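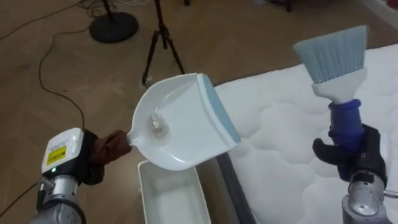

Pasaribu on Lerura's second season

Lerura will return to Bautista in August with two new writers and a later timeslot. Showrunner Qistina Pasaribu said the streamer ordered three more episodes than last year. "We asked for time, and they gave us that too," she said.

Filming stays in Braststead – the Mollside sets are still standing. Larasati Wattimena will direct the opener. "She knows the colour and pace of it," Pasaribu said. Casting for the new family is under way.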